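Right arm drops out mid-move, left one carries on. Anyone?

Forum: Bench Arms and Small Automation
Thread started 6/24/24

nuttall_bench
Quick one before I lose the bench for the afternoon. Two arm cell, facing each other over a black mat, flower arranging task (fake tulips into vases, dont ask me who picked it). Right arm throws a comms timeout part way through a move and goes limp for a second, then the brake grabs. Left arm has no idea and keeps going. Yesterday the right one sagged straight into a vase. Vase survived. Gripper finger pad didn't.

Log says error 501 every time. Clakivel controller, their stock firmware. Happened 11 times since we moved the cell over from the Henditstead building. Never once before the move.

Tried so far: power cycle, new USB lead, different port. No change.

G_Szucs
501 on the Clakivel is lost packets on the joint bus. Not USB. Swapping the USB lead won't touch it. Which joint drops first?

nuttall_bench
Joint 2 mostly. Once joint 4 but the log was a mess that time.

tbalogh
Cable. It's always the cable. Where does it run, is it tied down near the shoulder or does it flop about

old_relay
Disagree, if it was the cable you'd see it in one pose. Sounds random from what he's written. I'd look at the supply. Both arms off one PSU? Both accelerating together and the volts dip, joint furthest down the line falls over first.

nuttall_bench
Separate supplies. Same wall strip though.

old_relay
Same strip as the PC and monitor?

nuttall_bench
er. yes

tbalogh
Still says cable to me. Moved building = somebody unplugged and replugged everything. Half seated connector. Seen it loads.

G_Szucs
Never mind the cause for a minute. Why is the left arm still moving when the right has faulted? That bothers me far more than the 501. Someone reaches in to rescue the limp arm and the other one is live and mid trajectory.

nuttall_bench
There's an e-stop. And tape on the floor.

G_Szucs
Tape doesn't stop an arm. Does the e-stop kill both?

nuttall_bench
Yes both. Tested it in May.

G_Szucs
Before the move, then. Test it again today. Properly, with both moving.

old_relay
Bit heavy handed for two bench arms poking fake flowers. Worst case you get a bruise.

G_Szucs
Worst case is a finger in the gripper or glass in your hand. He has glass vases on there. I'm not saying shut the place down, I'm saying link the faults. One arm errors, both hold. Ten lines in the supervisor script.

asabe_o
Agree with Gizella. We had near enough this at Astthorpe, one side faulted and the other carried on and pulled a tray over on someone's lap. No injury, lots of paperwork. Linked hold went in the same day. Note HOLD and not power off, if you cut power on both you've got two arms sagging.

nuttall_bench
ok fair. will do the linked hold. Still want to find the 501 tho

tbalogh
Pic of the cell would help. Want to see the slack on the right hand side.

nuttall_bench
One from this morning, both running.

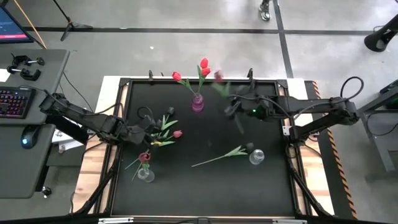 Both arms mid-task, right one is the one that faults

tbalogh
There you go, that thick cable looping up over the outer joint on the right. Big arch with nothing to hold it that I can see. Every time it reaches across, that loop gets dragged about and something at one end takes the load.

old_relay
Can't tell that from one photo. Loop might be there on purpose so it's got slack.

tbalogh
Slack's good, unsupported slack isn't. Put a clip at the base, leave the arch, try it for an hour. Costs nothing.

G_Szucs
Would also get the glass off while you're faultfinding. Purple one too, whatever it's made of. Use plastic cups.

nuttall_bench
Task needs the vases but yeah can use cups for soak testing. Nobody's grading it.

asabe_o
What's the controller timeout set to? Ours shipped silly short.

nuttall_bench
Just looked. 700 microseconds. No idea if thats normal

asabe_o
Don't lengthen it yet. You'll hide the fault and then it comes back worse. Connector first, then strip, then timeout.

old_relay
Other way round on the first two. Moving a plug takes a minute. Put the right arm on its own socket, run it, see.

tbalogh
And if it's fine for an hour you've proved nothing, it's intermittent. Reseat the connector.

nuttall_bench
Going to do one at a time so I know which it was. Hold script first, then e-stop test, then connector, then socket.

nuttall_bench
Update. Linked hold in, works, faked a 501 on the right and the left stopped dead. E-stop kills both, tested moving. Connector at the shoulder on the right took over a quarter turn before it was tight, so it was loose. Béla on our side says he definitely did it up. Not getting into that. Running cups overnight with nobody near it.

tbalogh
cable :)

old_relay
Wait for the overnight log. And move the plug anyway.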